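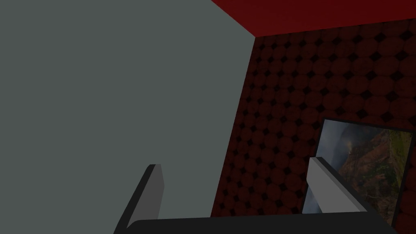 Patterned wall and red ceiling, rendered view

Torkwood Uvo 331 Printer Driver and Firmware Package

Product: Uvo 331 monochrome laser printer
Package revision: 5
Posted: 15 November 2006
Maintained by: Elmarie Mthembu, Torkwood driver desk

This package contains the printer driver, the port monitor and the controller firmware for the Uvo 331. It replaces the October package, which should be removed before this one is installed. The driver and the firmware carry the same revision number and are tested as a pair. Running a revision 5 driver against older firmware will print plain text correctly but may drop the last band of a page that contains large bitmaps.

Supported systems

Windows 2000 and Windows XP. Windows 98 users should stay with the previous package. The installer checks the system version and exits without copying files if it finds an unsupported one.
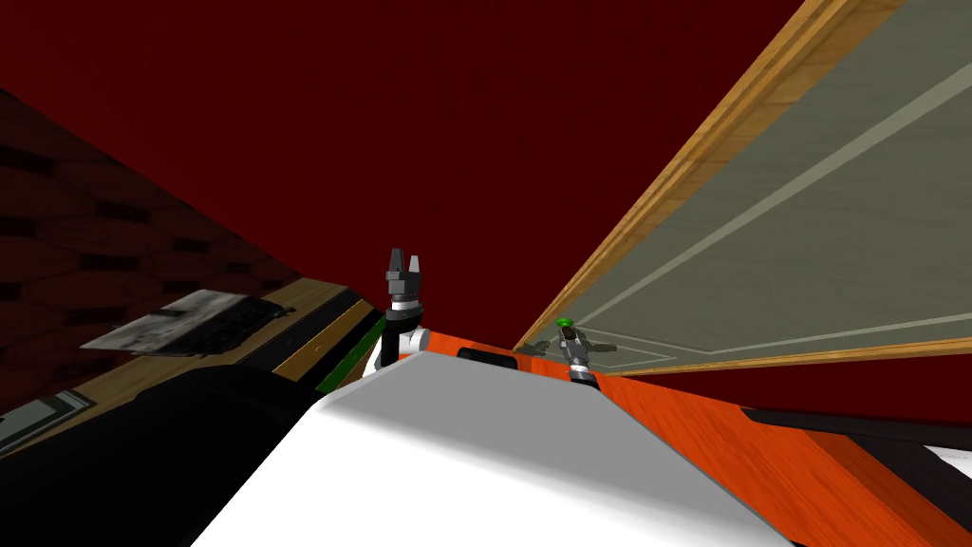
Door with green knob and right gripper

Installing the driver

Disconnect the printer cable. Remove the old driver from the Printers folder, then open Server Properties and delete the Uvo entry from the Drivers tab. Restart the computer. Run the setup program from an administrator account and connect the cable when prompted. On parallel connections, set the port to ECP in the BIOS. Bidirectional support must be left on, or the status window will show the printer as offline while it continues to print.

Updating the firmware

Print a configuration page first and keep it. Tray assignments, density and network address return to factory values after the update and have to be entered again by hand. Start the Lurkier update utility, select the printer and choose Send. The Ready light blinks during the transfer. Do not switch the printer off until it stays lit. If the transfer is interrupted, the printer starts in recovery mode and accepts firmware through the parallel port only.
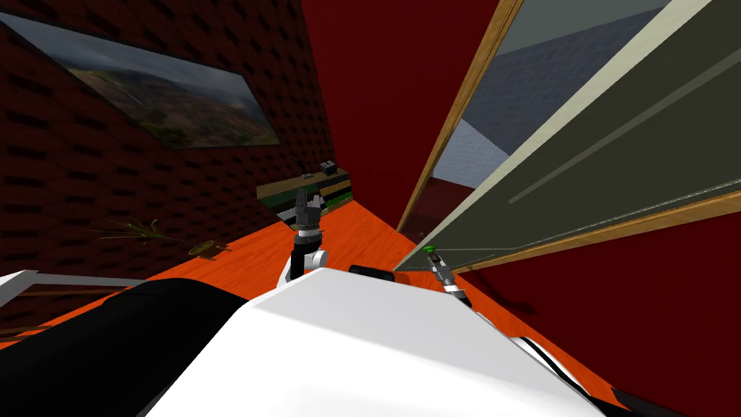

Two robot arms beyond the white body, rendered view

Changes in revision 5

Corrected page count when duplex jobs are canceled.
Envelope feed no longer reverts to Tray 2 after a paper jam.
Jarman network cards now keep a fixed address after power loss.
Toner save setting is read from the driver when the panel is locked.

Known issues

Watermarks print behind shaded table cells. The status window does not open over a remote desktop session.

Related downloads: Uvo 331 user manual, Jarman network card setup, Lurkier utility (standalone)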